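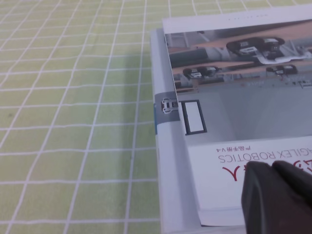 Booklet Printing - Frequently Asked Questions

Frandsen prints booklets, manuals, programs and small catalogs for businesses, schools and clubs. The questions below are the ones we get most often by phone and email. Prices are not listed on this page. For a price, use the quote form in Prerix or call the front counter.

Last updated Wednesday, October 5, 2022

ORDERING

How do I place an order?

Orders go through Prerix, our online ordering system. Create an account, choose a booklet size and binding, upload your file and approve the quote. You can also bring a file to the counter on a USB drive and we will enter the order for you.

Do I need an account to get a quote?

No. The quote form works without one. You need an account to upload files and approve a proof.

What is the smallest order you take?

One copy. The setup charge is the same for one copy as for a full run, so single copies are expensive per piece. Many customers order one copy first, read it through, and then order the rest. If the file has not changed, the setup charge is not billed again on the second order.

What is the largest order?

Orders up to 300 copies are printed on the digital press at our main shop. Anything above that is printed at our Gullis plant on the offset press and has its own schedule. Prerix switches between the two when you type in the quantity. The price per copy drops at that point, so it is worth checking both sides before you settle on a number.

Can I mix two different booklets in one order?

You can put them in one cart and they will ship together, but each title is priced as its own job. Quantities of different titles are not added together.

Do you keep my file for reorders?

Files stay in your account for 18 months after the last order. After that they are deleted and we can't get them back. Please keep your own copy.

FILES AND ARTWORK

What file type should I send?

PDF. Send single pages in reading order, starting with the front cover and ending with the back cover. Do not arrange them as printer spreads. We do that step here, and a file that already has it done has to be taken apart again before it can be printed.

Can you print from a Word file?

We can, but line breaks and page breaks may move. Save as PDF first and look through every page before you upload. If you don't have a way to make a PDF, send the Word file along with the fonts and we will convert it for a small charge. You will still need to check the proof.

What resolution do photos need?

300 dpi at the size they will be printed. Pictures copied from a website are usually well below this. Enlarging a small picture in an editing program raises the number but does not make it any sharper.

What is bleed, and do I need it?

Bleed is extra image past the trim line. You need it if any color or photo runs to the edge of the page. Set it on all sides, and keep text well inside the trim. If the file has no bleed and the cover photo runs to the edge, you may see a thin white line on one side after cutting.

Does my page count have to be a certain number?

For stapled booklets, yes. The total has to divide evenly by four, counting the covers. If your file is short, we add blank pages at the back before the inside back cover and show them on the proof. Tell us if you want the blanks somewhere else, or if you would like them ruled for notes. Perfect bound and coil bound booklets only need an even number of pages.

Why do my colors look different in print?

Screens use light and presses use ink or toner, and some bright greens, oranges and blues can't be matched. Uncoated paper also makes colors look a little duller. If a color matters, such as a logo, order a printed proof.

Can you fix a typo for me?

Small text changes are free before the first proof goes out. After that there is a change charge for each new proof. We do not proofread for content.

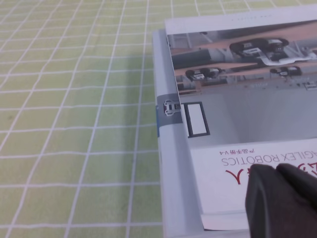
Frandsen Print Services | Customer Help Desk

PAPER AND BINDING

What paper do you use for inside pages?

The standard sheet is 70 lb. uncoated text. It takes pencil and pen well and folds without cracking. Most manuals and event programs are printed on it. Coated gloss and coated silk are available for booklets with a lot of photos.

What is Winodach?

Winodach is the house name for our recycled sheet. It is slightly off-white and a bit rougher than the standard sheet. It comes in a text weight and a cover weight. It costs a little more and is not always in stock, so ask before you plan a rush job around it.

Should I choose a self cover or a separate cover?

A self cover is the same paper as the inside pages. It is cheaper and works for short booklets that get used once, such as a program for a concert. A separate cover is heavier paper. Choose it for anything that will be kept on a shelf, carried in a bag or mailed without an envelope.

Which bindings do you offer?

We offer three.

Saddle stitch - folded and stapled on the fold. Lowest cost. Good for thin booklets.

Perfect binding - glued square spine, like a paperback. Good for thicker booklets and for anything with a title on the spine. It does not lie fully flat.

Coil - plastic coil through punched holes. Lies flat and folds back on itself. Good for workbooks, cookbooks and shop manuals.

How thick can a stapled booklet be?

It depends on the paper. Prerix will not let you choose saddle stitch if the booklet is too thick for the stapler. Near the limit, the inside pages stick out past the outside pages before trimming. After the trim, the margins on the middle pages are narrower than on the outer ones. We adjust for this, but wide outside margins in your layout help.

Can I get a wide or fold-out page?

Fold-outs up to 18 inches long can be bound into perfect bound and coil booklets. They are folded by hand and add time. We do not put fold-outs in stapled booklets. A loose folded sheet tucked inside the back cover is often a cheaper way to do it.

Do you laminate covers?

Yes, gloss or matte. Dark solid covers should be laminated. Fingerprints and scuffs show on them otherwise, mostly along the spine. Matte lamination scratches more easily than gloss.

PROOFS

What kind of proof will I get?

Every order gets a free PDF proof by email. Printed proofs cost extra and are picked up at the counter or mailed. A printed proof is made on the paper you ordered and bound the same way.

What should I check?

Page order, page numbers, phone numbers, dates, names and the spine text. Read the cover last, and read it out loud. Most of the reprints we are asked for come from mistakes on a cover.

How do I approve it?

Click Approve in Prerix. An email that says it looks fine does not start the job. If you are ordering for an office or a school, decide ahead of time who has the approving login.

What if I find a mistake after I approve?

Call right away. If the job has not been printed, we can stop it and you pay only for the new proof. If it has been printed, the copies are yours and a corrected run is a new order. Some customers use a printed correction slip instead. We can make these the same day.

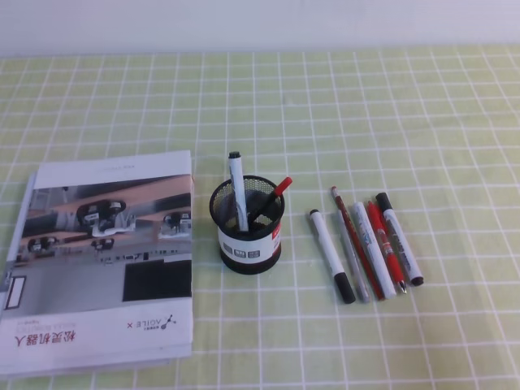
Booklet with a large photo on the cover.

TURNAROUND AND SHIPPING

How long does an order take?

Stapled booklets from the main shop are ready three business days after you approve the proof. Perfect bound and coil booklets take longer, and the date is shown on your quote. The clock starts at approval. Proofs approved after the noon cutoff count as approved the next business day.

Do you take rush jobs?

Usually, for a fee. Call before you upload. May is our busiest month, with graduation programs and year-end concert booklets, and we stop taking rush work when the schedule is full.

How are booklets packed?

Booklets are stacked with the spines alternating and packed in boxes. Shrink wrapping in bundles is available if you ask on the order form. It is a good idea if you will be handing out sets to several locations.

Can I pick up my order?

Yes, at the front counter during business hours. We send an email when it is ready. Orders printed at Gullis are trucked to the main shop for pickup and there is no charge for that. The Gullis plant does not have a public counter.

Can you ship to more than one address?

Yes. Upload a list of addresses with the quantity for each. Each stop is charged as a separate shipment.

How should I store extra copies?

Flat, in the box, in a dry room. Basements and garages make paper curl. If the stack has picked up a curl, put it under a flat board with some weight on it for a few days.

My boxes arrived damaged. What do I do?

Keep the boxes and the packing, take a few photos, and contact us before you throw anything out. Send one photo of the label and one of the damaged copies. We replace copies damaged in shipping at no charge.

PAYMENT AND REPRINTS

How can I pay?

Card, check or account. Schools and government offices can use a purchase order. New customers pay when they approve the proof.

Do you charge sales tax?

Yes, unless we have an exemption certificate on file. Upload it in Prerix under Billing. It has to be in place before the order is invoiced.

What if the print quality is not right?

Tell us within two weeks of delivery and bring or mail a few copies that show the problem. If the fault is ours, we reprint or credit the order, whichever you prefer. Small shifts in trim and fold are normal and are not treated as faults.

Do you print material that belongs to someone else?

Only with permission in writing. This includes old manuals and songbooks that are out of print. If you are not sure who owns the material, ask the publisher first. We will hold the quote while you wait for an answer.

My question is not here.

Use the message box in Prerix or call the help desk. If it is about an order already placed, please have the order number ready. It is at the top of the proof email.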